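Piltura Conversation Cards, Single Edition: Review

by Gintarė Lill
Posted in August in single

I bought the Piltura card deck after my fifth video date in a month went quiet before we had finished our drinks. I am fine once I know a person. Getting there is the hard part, and over a screen it is harder. A coworker had used the deck with her husband and told me the single version was better, so I ordered it.

The box holds two stacks. The blue stack is for a first or second date. The gray stack is for later, when you both want to know about money, kids, exes and so on. There is also a folded rule sheet, which you can skip.

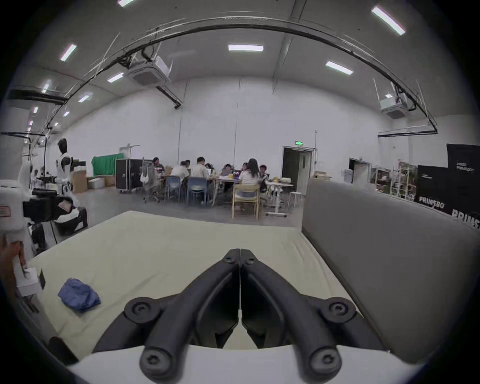
Do both people need a deck?
One deck is enough. I read the cards out loud on video calls and it worked the same as it did in person.

I tried it with two men I met on Milico. The first date was on video. I told him at the start that I had the cards, and he asked to go first. We got through a handful in an hour. The best one asked what we had stopped doing after our last breakup. He had stopped cooking. I had stopped going to the movies by myself, and I hadn't thought about that until I said it.

The second date was at Sandusis, a small bar near my apartment. The tables are tiny and the lights are low, so the thin gray print was hard to read. He didn't like the idea much. He answered a few politely and then we put them away and talked about his job. I don't blame the deck for that one.

Some cards are weak. Several ask about favorite foods or dream vacations, and any dating profile covers those already. A few in the gray stack sound like a therapist's intake form. I took those out and keep them in a drawer.

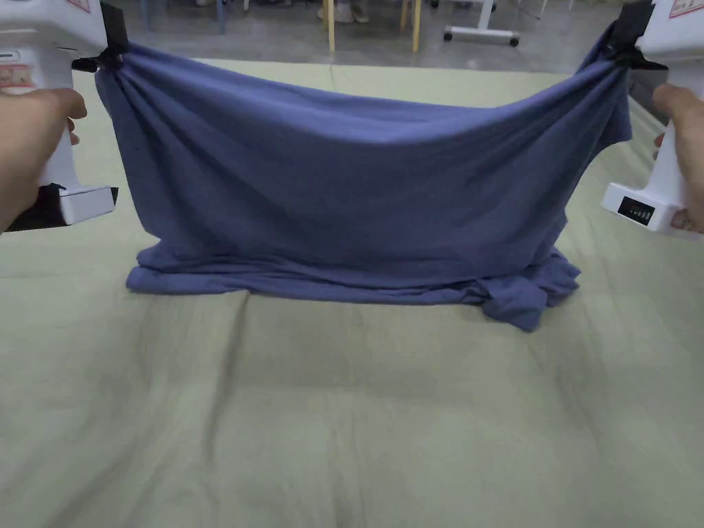
Is the gray stack too much for a third date?
It depends on the person, but I would leave it at home until you have both agreed you aren't seeing anyone else.

The cards are thick and have held up to being carried in my purse. The box has not. One corner split in the first week and I now use a rubber band.

I would buy it again for the blue stack alone. If you already talk easily with strangers, save your money. I have a third date with the cooking guy next week and I'm bringing a few of the blue ones.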